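The Stumimura Inquiry

14 Comments | 37 Shares

Boris Ondrejka had been investigating the Minister for two years, and in that time the Minister had been promoted twice. The inquiry's interim report ran to 2842 pages. It found that money had left the Stumimura harbour fund and that money had arrived in Plidside, and it declined to speculate on whether they had met along the way.

"They want it finished before the election," said Ľubomír Sokol, who was his deputy and read the newspapers so that Boris didn't have to.

"Which election?"

"They didn't say. I think they're leaving you some room." 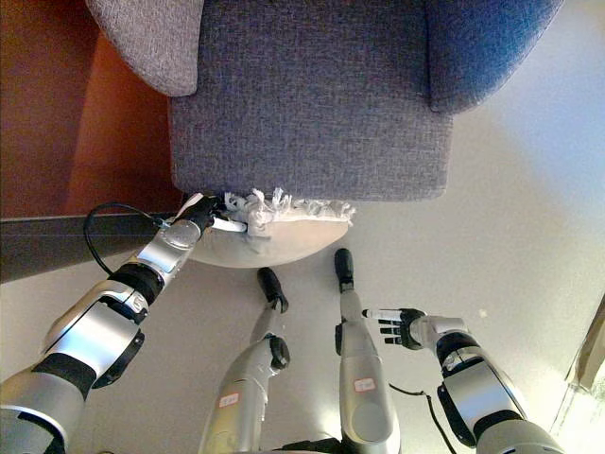
The Minister's lawyer, a soft-voiced man called Brabec, came on the morning the last witness was due. He brought a letter offering full cooperation in up to 200 words. Boris read it standing up, then let himself down into the grey armchair, ran a thumb over the little light and dark specks in the weave, and read it again in case sitting helped.

"My client has nothing to hide," said Brabec.

"Then he won't mind about the Skolia account."

Brabec looked at the wooden floor for a while. It was a good floor, and he gave it his full attention.

"Which Skolia account?" he said.

Boris glanced at Ľubomír. Until that moment they had only known of one.

"Let's start with yours," said Boris, and Ľubomír went to find another 300 sheets of paper.

14 Comments
Share this story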